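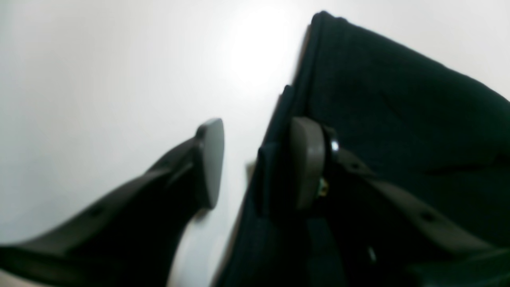

# Folding up the dark cloth

Welcome to the fabric page! I've been putting off the dark end of the stash for months (years, if you ask Niamh) and this summer I've finally had it all out of its boxes, shaken it and started folding it up again. It's mostly navies and blacks, plus a few things that can't make up their minds. I've written a line or two for each bit of the job, mainly so I can remember what I did when the next box comes down from the loft.

**The white surface**
I do all my dark folding on something plain and white now. On the old brown table at Itdale I'd lose the edge of a black cloth completely, and I once folded one over its own corner and didn't notice until I'd ironed it.

**Navy or black?**
Still my favourite argument. Liv Blomqvist says if you have to ask, it's navy. I take anything doubtful over to the window, then I take it back again and change my mind. There's a third pile for the ones with a bit of teal in them, and it's getting bigger than the other two!

**Corners first**
Find a corner, point it away from you and smooth down from there. I used to start in the middle and pat outwards, which only chased the creases about.

**The doubled-over edge**
Every big piece seems to have one side that wants to tuck itself under. I run a flat hand along it before the first fold, otherwise you get a fat ridge all the way through the stack and the whole pile leans.

**Soft creases**
I leave these alone. If a fold's only faint it'll drop out once the cloth is hung up, and I'm not getting the iron out for the sake of a cupboard. The hard ones get a damp tea towel and a bit of patience.

**Big pieces**
Anything over 200 cm goes in half lengthways, then in half again, then rolled. Sixten Åberg rolls his round old cardboard tubes from the carpet place in Gradley and they do look lovely lined up, but I haven't the shelf for it.

**Small pieces**
Under 50 cm I don't fold at all, they just go flat in the drawer with the palest on top. Ashton Tomoana had a good rummage and went off with enough for a cushion back, so that's one less to find room for.

**Labels**
Brown luggage tags and a pencil, with the width, the length and where it came from. One says "181 cm, Andlow market, bit of a pull near the selvedge" and that's all I'll ever need to know about it. Pinned to the fold, never the middle!

**Fluff**
Dark cloth picks up everything. A barely damp rubber glove, stroked one way only, beats every sticky roller I've bought. Do it before you fold, then quickly again on the outside when you've finished.

**Still to do**
The Sandberg box, with all the curtain lining in it, and then the wools. I'd like them sorted before August, when Tianyou Zeng is coming to choose something for a coat. If you've got a length of dark navy going spare, please don't tell me about it until then.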